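How to see the Urkness rock chapels in a day

By Josiane Besnard
December 25, 2025

The chapels at Urkness were cut into the cliff by monks who wanted to be left alone, and the bus timetable still respects their wishes. With a bit of planning you can manage it.

1. Start from Plaltville. Chauvin is prettier and nearer on the map, but the map leaves out the gorge. Take the first bus and sit on the left, unless you dislike looking straight down.

2. Buy your ticket at the bottom. The hut sits beside the bus stop and takes cash only. The upper gate checks tickets and does not sell them, a system explained to me at length after I had climbed all 571 steps.

3. Do the top chapels first. Sunlight reaches the painted ceiling in the morning and has gone by noon. Bring a torch anyway. The guardian, Raphaël Lecomte, will lend you his, then follow you about until he gets it back.

4. Work your way down. The lower gallery runs for 400 metres and the ceiling drops without warning. I am not tall and I have hit my head there in 2 different years.

5. Eat before you cross the river. There is a flat ledge by the last chapel with a good view and a steady wind.
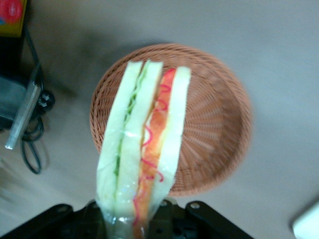 The café on the Birum side opens in March and shuts when the owner has had enough, so don't build your afternoon around it.

6. Leave time for the return bus. The 752 stops on the far side of the bridge, facing what looks like the wrong way. Get on it. The one facing the right way goes to the depot.

Corrections and bus gossip: use the contact page | © Josiane Besnard | Back to top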